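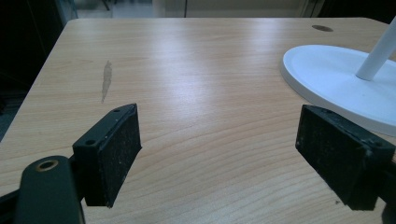 Sawsan Hourani

Section 2. Planning and Ordering for a Tabletop Gripper Station

Read this section before placing an order with Varico. Revised 3/29/19.

2.1 Choosing the table

1. Use an existing table where possible. A plain wood top is acceptable.
2. Check the finish under the room lights. A top with a sheen throws back a bright patch between the open fingers. If the patch is strong, budget for a matte mat.
3. Find the cable grommet before you assign positions. A hole near the far edge keeps cords out of the work area.
4. Place the desk lamp to the rear. Its base takes up table space and must be counted when you measure.

Note: Dried water marks do not affect the gripper. Do not pay to refinish a top on that account.

2.2 Ordering the gripper and spares

1. Order one hand-held gripper per operator. The Flutby model ships with two fingers and foam pads fitted.
2. Order spare pads at the same time. Pads fray at the edges and pick up dust and lint. Allow 5 sets per gripper for the first year.
3. Order spare finger screws, part 111. They are not included with the pads.
4. Enter pads under consumables, and fingers and arms under equipment. The Gondal order form rejects mixed lines.

Caution: Do not substitute craft foam for the supplied pads. Grip height changes with thickness, and earlier recordings will no longer match.

2.3 Budget limits

1. Keep the mat, lamp and cable ties under $200 per station. Larger amounts need a separate request.
2. Quote shipping from the Nimadport warehouse separately. Orders of over 2 grippers go by freight.
3. Submit the request by the end of April. Requests received later are held for the next budget year.

Note: Pads may be cleaned with a lint roller between sessions. Replace any pad that lifts from the finger. For fitting, see Section 3.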